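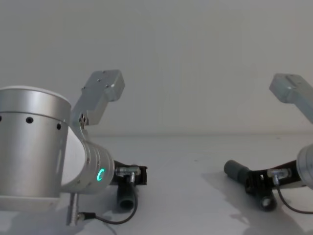 Photo: Duvley Workspace Notes

White Tabletops: Your Questions

Updated 25 March 2021

Is a white top really harder to keep clean?
It's harder to keep looking clean. A dark top has just as much dust and coffee on it and hides it better. If you want to forget about crumbs until the weekend, buy something speckled.

Will it make my room look bigger?
Sellers love this claim. A white top against a light gray wall gives you a faint line where one meets the other, and some people find that restful. The room is the same size it was before you paid for the table.

Do I need a special cleaner?
We doubt it. We used the Vivomau surface spray for most of February and a damp cloth with a drop of dish soap for the rest, and couldn't tell the two apart. Dry the top afterward or you'll get streaks, whichever one you use.

What about melamine sponges?
They work because they are a mild abrasive. On a glossy top they leave a dull patch that shows up every time the light comes in sideways. Try one on the underside first. Pen marks often come off with rubbing alcohol, but test that somewhere hidden too.

The listing says "stain proof." Is it?
Ask what it was tested with and for how long. Turmeric, hair dye and permanent marker are the ones to worry about, and they are rarely the ones mentioned.

I'm bolting or clamping something heavy to it. Any advice?
Look up the load rating and then read how it was measured. The Fekete top we bought was rated for 190 pounds, with small print saying the weight had to be evenly spread. A clamp at one edge is a different matter. Put a flat plate under the jaw and check the screws again after a week.

How do I deal with cables on a white surface?
A black cable on white is going to show. Cable sleeves in white turn gray at the bends, in our experience. Leave enough slack for anything that moves, and don't tape a cable straight to the finish.

Is the Lovovura top worth $360?
We can't see why. Ours has the same thickness and the same edge finish as one that cost $46 less, and the warranty on both is six years. If you like the legs, fine.

Does white yellow with age?
Some finishes do, mostly near a sunny window. Anyone who promises otherwise should put it in the warranty. We have yet to find one that does.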